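4. Packing the bowls

Section 4 covers the large and medium bowls. Plates are in section 3, and lids are in section 5. Revised April 2018.

You will need the Cloutier carton with its dividers, 12 sheets of packing paper and a roll of tape.

1. Wash the bowls and let them dry completely. Paper sticks to a damp glaze and leaves gray marks.

2. Spread a folded blanket or bed cover on a flat surface and set the bowls on it. Do not work on bare tile or stone.

3. Run a fingertip slowly around each rim. Set aside any bowl with a chip.

4. Line each large bowl with 2 sheets of paper, pushed well down into the base.

5. Place a medium bowl inside. The rims must not touch.

6. Wrap the pair and stand it on edge between the dividers.

7. Fill the gaps with crumpled paper and tape the carton shut.

CAUTION: Do not load the carton above 40 pounds. Lift it from underneath, never by the flaps.

NOTE: Cartons left in an attic over the summer should be opened and checked in September. Replace any paper that feels soft.

Checking for stains is best done before step 4, while the bowls are still unwrapped. Tilt the bowl until its wide mouth faces you and look straight in. On the large white bowl, the round base inside looks slightly darker and more yellow than the cream-tinted sides. Compare it with the base of a second bowl under the same lamp, and wash again if one has a patch the other lacks. 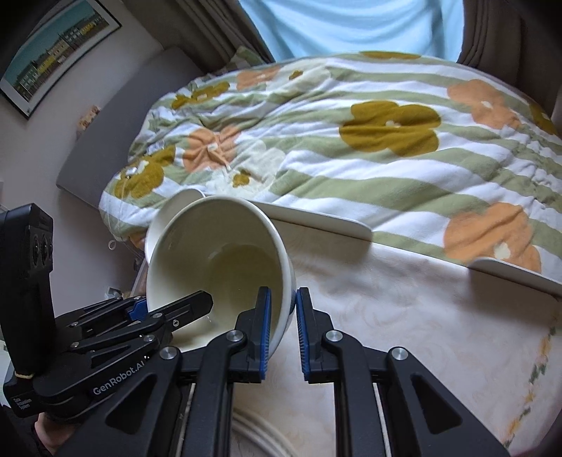
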